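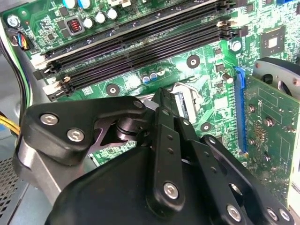

Manju Semwal wrote to us after an open evening that she had expected a sales talk, and got instead an hour of argument over whether a finger should be stiff or soft. We were happy with this letter. It is a fair summary of how we work at Skallau.

Home | About us | Test bench | Reports | Contact

August 27, 2024 – by Damir Spahić
Filed under: Who we are

We compare grippers, arms, wrist cameras and controllers for companies that repair or take apart used electronics. We don't build any of them and we don't sell any of them. A customer tells us which job must be done, and we try the equipment on that job, in our workshop in Warmont.

Many grippers look good when they lift a cube from a clean table. Inside an opened desktop computer it is another matter. The fingers must go down between cables and metal edges, and a wide gripper body can hide from the wrist camera the very part you want to reach.

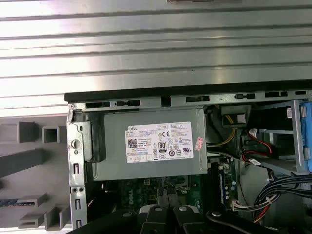
For this kind of work we score each gripper on reach, on grip force and on how much of the view it leaves free. One full comparison has 245 attempts and takes 18 working days. Failed attempts stay in the report – our customers learn a lot from them.

Doaa Zaki leads the test bench and Naveen Rana looks after the controllers. Ravindra Rathore writes the reports, and he will answer your questions about them by phone, also long after the invoice is paid. Our longest project, Steltemura, compares two-finger grippers and has now passed over 100 computers. The next results will be published in December.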